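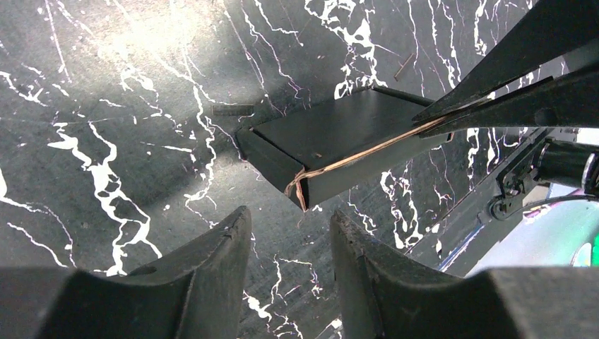

Small boxes with lids are my weakness, and I keep far too many of them for screws, picture hooks and all those spare buttons. The trouble is lids that slide off in the drawer! A rubber band or a bit of twine sorts it out, and on a low, flat black box like mine a thin tan one shows up nicely, so you can spot it when you're rummaging. Hook it over one corner first, then pull it along the long edge (gently, old bands snap).

I buy my bands in a bag of 500 from the market in Cliltness and keep them somewhere dark. They go brittle on a sunny windowsill, as I found out one August.

Do your sorting on a hard, smooth top if you can. A busy pattern hides crumbs beautifully but it hides tiny screws as well, so tip them into a saucer first. 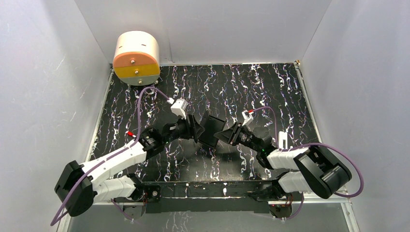
Black top, white streaks: lovely to look at, hopeless for finding a dropped screw.

Cardboard boxes need a bit more care. Look at the cut edges and the folds before you put anything heavy in, and if a tab has started to tear, run a strip of paper tape along the inside and press it down with the back of a spoon.

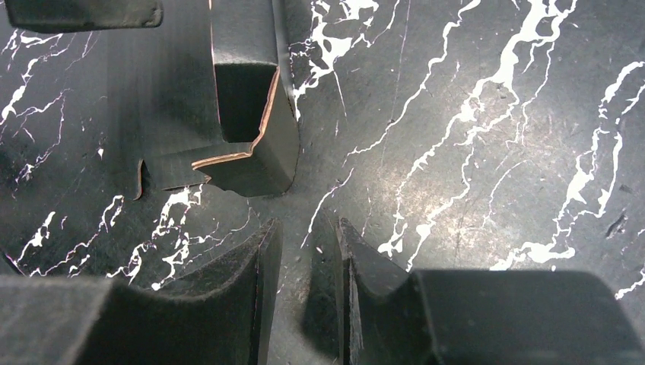

Labels that stay put

Write the label first, stick it on second, and put it on the end of the box as well as the lid.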